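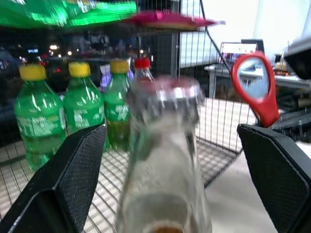
Kevser Sarıgül me pregunta si el vidrio necesita norma propia o basta con la del plástico. En Triltitum tiene norma propia desde diciembre: pinza a la mitad de velocidad y nada de giros con la botella en alto.
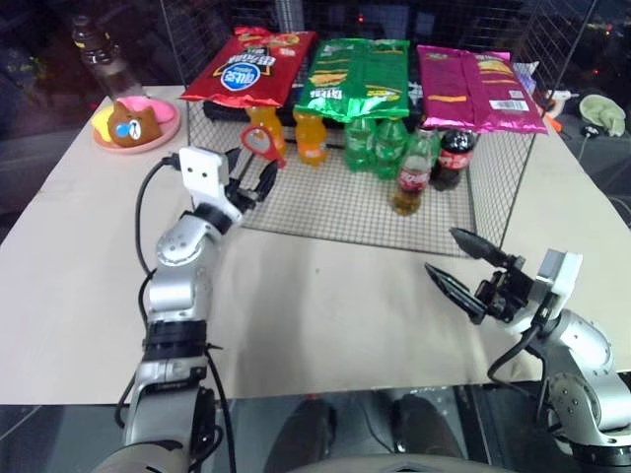
Segunda regla: las bolsas van arriba y las bebidas debajo, también cuando se trabaja con dos brazos. Un brazo no entra en la cesta hasta que el otro ha salido.

Tercera: parada de emergencia probada al empezar el turno y otra vez a las 12. Se apunta en la hoja, con iniciales.

El documento entero tiene 19 páginas - demasiadas. Estoy preparando una versión de 2 para colgarla junto al puesto. Acepto correcciones.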